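Come break our grippers (paid, no experience needed)

Posted 6/4/20 by Berenice Arellano

Hi! I run the hands-on testing at Zestitz in Hallport, and I'm looking for 22 people to come in and drive a robot arm for us. We have two grippers we can't agree on. One is the Festik, with stiff linkage fingers and a hooked tip. The other is the Sani, which is softer and a lot slower to close. My coworker Emiliano Ochoa swears by the Sani, I lean Festik, and our boss Nneka Tijani would like us to stop arguing and go get some numbers.

So that's where you come in. You'd sit at a desk with a hand controller and a screen showing the wrist camera view, and you'd pick up ordinary household stuff, first with one gripper and then with the other. Afterward you tell us which one drove you up the wall. Sessions run 2 hours with a break in the middle (there are snacks, and they're decent).
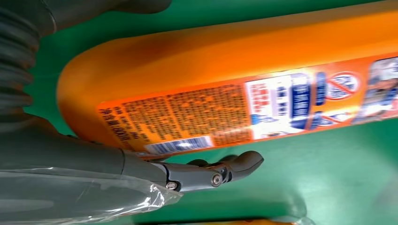 Bottles are the part I care about most, so expect to meet plenty of them. They're smooth, they roll, and the good place to grab one depends on how it's lying. Take the big orange one on its side on the green surface: you have to bring the curved fingertip in low, right by the barcode, and decide whether to go under it or back off and come in from somewhere else. The label goes blurry on the camera when things are moving, too, so if you like using the print to line yourself up, you may have to slow down. I want to see how different people handle that! Some will creep in and some will just go for it, and both are useful to me.

Who we want: anyone 18 or older who can sit at a screen for a while and is OK with being recorded (screen, controller and voice, not your face). Glasses are fine. Left-handed people, please please apply, we've tested almost entirely on righties so far. If you've driven robot arms for a living, drop me a line anyway, but most of the spots are for beginners.

Pay is $22 an hour, and you get paid for the break. If you come back in August for the second round, which will compare two controllers using whichever gripper wins, there's a bonus on top.

To sign up, send a note to Asabe Babalola at the front desk with your name, which hand you write with, and whether mornings or afternoons work better. Morning sessions start at 11 and the late ones at 5. Parking is free behind the building. Ekaette Fashola will write back with a time slot and the consent form, so please read that before you come in.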